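Search this encyclopedia Go Advanced search

Sirnevex

Sirnevex is a commercial simulation package for planning and rehearsing the work of robot arms. It is developed and sold by Vellen, a software firm based in the town of Lirach, and was first offered to customers on 4 March 2018. The package allows a user to place a robot, its work surface and the parts it is to handle in a virtual setting, and to write and test handling programs before any machinery is bought or moved. It is used mainly by technical colleges and by small manufacturers.

Background

Vellen was founded by Bořivoj Tichý and Suqin Du, who had earlier worked together on drawing software for joinery workshops. Their first product, Cao, was a viewer for parts lists and assembly drawings. It had no means of showing movement, and customers who had begun to use robot arms for sorting and stacking asked for one. Work on a successor began under the name Cao Motion. The name was dropped shortly before release, and the two products are now sold separately, although Sirnevex can still open files made in Cao.

The early versions were written for a single type of arm. Support for other arms was added in stages, and the current edition is supplied with 31 arm models and a smaller number of grippers. Users may add their own, provided that the length of each link and the limits of each joint are known.

Description

A Sirnevex project consists of a platform, one or more robots, and a set of parts. The platform is normally shown as a board of coloured squares, which helps the user to judge distance when placing objects. Parts may be drawn within the program, brought in from Cao, or chosen from a library supplied with the package. The library includes planks, blocks, cylinders, bins and open-sided frames, and each item is given a weight and a surface that affects how it behaves when gripped or dropped.

The platform may be set in plain grey space or in one of 13 outdoor and indoor surroundings. These have no effect on the movement of the robot, but they alter the light and the shadows, a matter of some importance to users who test vision programs. The meadow setting, with its fence posts and dark line of conifers, is the one most often seen in published examples. A common exercise places a black arm with a two-fingered gripper over a wooden plank, with further small parts left on the platform and an orange bin standing near the base.
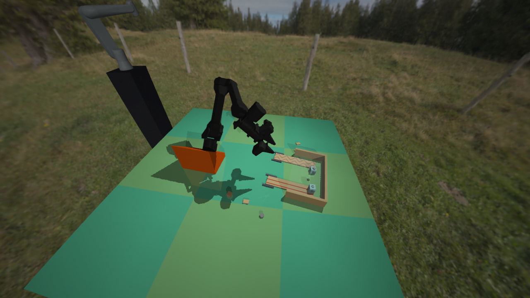
Apinya Saithong remarked in a review of the package that the sorting exercises were the best part of it, and that her students had learned more from a badly placed bin than from the whole of the printed guide. She added that the controls for setting the grip were hard to find and that the names of the menus seemed to have been chosen by several people who had not met.

Programs are written either as a list of steps, chosen from menus, or in a short scripting language. The list form is intended for beginners. A finished program can be played at normal speed, slowed down, or stopped at any point so that the angle of each joint may be read. When two objects touch where they should not, the program halts and marks the place. This check can be switched off, though the manual advises against doing so during first trials.

Editions and price

Sirnevex is offered in two editions. The workshop edition costs 2749 euros for a single place of work, and the college edition costs 3964 euros and may be installed throughout one teaching building. Both include a year of updates. The workshop edition alone can send a finished program to a real arm – the college edition is limited to simulation unless an extra module is bought.

A trial version is also available. It runs without a time limit, but projects made in it cannot be saved.

Reception

Response to the package has been mixed, with general approval of its ease of use and some doubt about its treatment of soft or bending materials. Sang Thân, writing for a trade newsletter, judged it well suited to rigid parts such as timber and metal, and found the results for cloth and rubber to be of little practical value. Đức Khúc praised the clear layout of the step list but criticised the cost of the extra module for colleges.

Vellen responded to the second point in May of the following year by offering the module at a lower price to existing customers. The treatment of soft materials has not been changed.

See also

Cao (software)
Robot simulation
Offline programming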